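Bench notebook, Dabbas building, glue room
September 3, 2024

Peel tests on the new starch paste, second go. Batch from May has kept its strength and most of its smell. Cut 17 strips of the gray board, pasted them to buckram, weighted them overnight under the Lallen catalogs, the heaviest books we own and the least read.

Cooked the fresh batch thinner this time. The recipe card says "cream." It doesn't say whose cream. I went with the kind you pour.

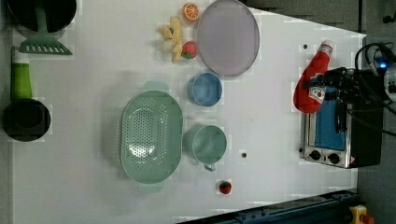 Strips 1 to 6 peeled clean, meaning the paste let go before the board did. Disappointing. Strips 7 onward took a layer of board with them, as they should. The difference is that I brushed the first six before the paste had cooled, being in a hurry to get to lunch. Lunch was also disappointing.

Humidity log for the room has a hole in it from Friday evening on. Battery. I've filled in the missing hours with a pencil line and a question mark, so please don't quote them to Vikia.
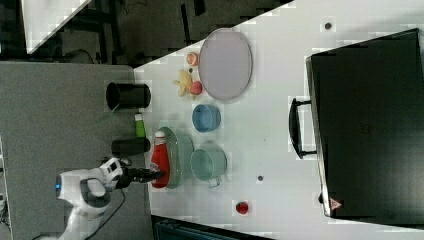 Grain direction: check it before cutting, not after. I know this. I have taught this. Two strips went across the grain anyway and curled up like bacon, so they're out of the averages and in the bookmark drawer.

Ghassan wants to go straight to the Plulcombe ledgers with this paste. There are 465 of them and I'd like to ruin a blank dummy first. Ledger 2313 has the worst joints, so it can wait until last, or until I retire.

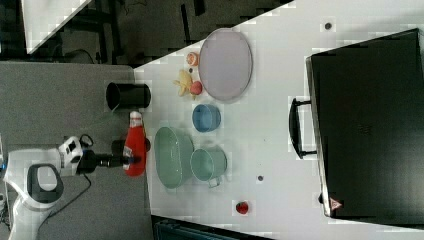 Tried a 50/50 mix with PVA on the leftover board. Strong, quick, and about as reversible as a tattoo. Fine for cases, keep it off spines. Jar is labeled MIX in red - the unlabeled jar beside it is a mystery and I'm leaving it to whoever made it.

Still to do: repeat 1 to 6 with cold paste, sieve it twice, find the good brush.

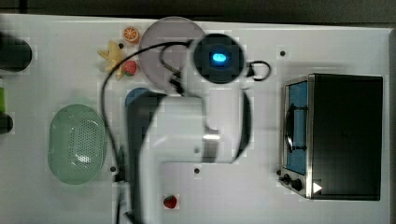

Manju Srivastava: the unlabeled jar is methylcellulose, mine, from last week. Your first six strips look underweighted to me as well as warm. The catalogs were stacked off center when I came in, so strips 1 to 6 had one thin pamphlet on them. Good brush is in my apron, will return it.

Noted. Rerunning all six under the press, pamphlet excused from duty.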